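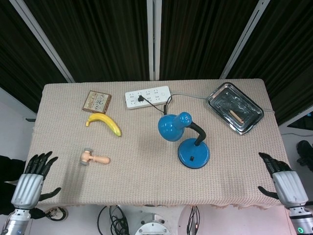

Photo: Canan Güler / Lolville

Section 2: Setting up the table

Okay, you've picked your table, so let's get it dressed and wired up! This is the part I like best, and I've done it enough times now to have opinions.

1. Spread the cloth first. I use a beige knit one with a scalloped edge and let that edge hang over the front. Smooth it from the middle outward, and don't tug at the corners (knits stretch, and then you're chasing a wave across the table all afternoon).

2. Put the power strip at the back, in the center, with the sockets facing up. Run its cable off to the right, along the back of the table. If you have a tray in that corner, the cable goes behind it.

Caution: Don't run the cable under the cloth. I know it looks neater – I did it for years – but you can't see what you're leaning on.

3. Stand the lamp right of center and plug it in. Mine is the blue gooseneck with the little black switch on the base. Bend the neck slowly, with your other hand on the base, and point the shade to the left.

Caution: Keep the shade clear of the cloth, and let it cool before you bend the neck again.

4. Set the metal tray in the back right corner. Pegs and other small stuff that likes to roll go in there.

5. Boxes go back left, turned a little if you want the printed top to show. The toy hammer can lie up front on the open cloth, where you can grab it.

Note: Beat Mösli keeps his snack on the table too, and a banana is fine by me. Drinks go on the floor or the windowsill, please!

6. Switch on the lamp and sit down for a minute. If the light gets in your eyes, tip the shade down a bit and try again.

Packing up is in Section 11.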